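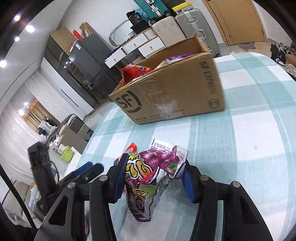
*Fig. 1. Snack wrapper over a checked tablecloth.*

# Running old phone games on a lab PC: project report

Submitted 1 November 2010 by Pongsak Thepsuriya

## 1. What I set out to do

My proposal in February promised a program that would let any desktop computer run any game written for the Uvoder handset. My supervisor wrote "any?" in the margin, twice. The finished program is called Brimis and it runs a fair number of them, on the computer by the window.

The Uvoder had a small screen, a keypad and very little memory, so I assumed that a modern PC would hardly notice it. This was my first mistake and it lasted most of a term.

## 2. How Brimis works

Brimis reads each instruction in the game file, works out what the handset would have done and does the same on the PC. The first version looked up every instruction afresh each time it came round, even inside a loop. It was easy to write and painful to watch. The title screen of Sitthichai, a racing game, took long enough to draw that I started marking its progress in pencil.

The second version keeps blocks of instructions it has already translated and uses them again. Most of the marks for this project should probably go to that one idea, which I found in the second chapter of the course book, having begun with the ninth.

Sound is handled by a separate thread. It plays the right notes. Their order is still being looked into.

## 3. Testing

I collected 117 game files and tried each one on both versions. A game passed if it reached its first level and answered to the keys. I did not ask that it be any good, or the number would be much lower.

| | First version | Second version |
|---|---|---|
| Games passed | 14 | 83 |
| Memory used by Nistis (KB) | 1012 | 3464 |

Nistis is a puzzle game with falling tiles, and I used it for all the memory tests as it never crashed. The second version needs over three times the memory, all of it taken up by the stored blocks. I tried throwing away the oldest blocks when the store filled up. These were always the ones that Nistis wanted next.

Of the games that failed, most ask the handset for its serial number and stop when they don't like the answer. Brimis replies with a row of zeros. I tried a row of ones, with the same result.

## 4. What is left

- Saved games are written correctly and read back as a blank file.
- Turning the screen sideways works once per session.
- The settings window has a button marked "Advanced". It opens the settings window.

The source code is on the disc at the back of this report, along with a readme that describes the first version.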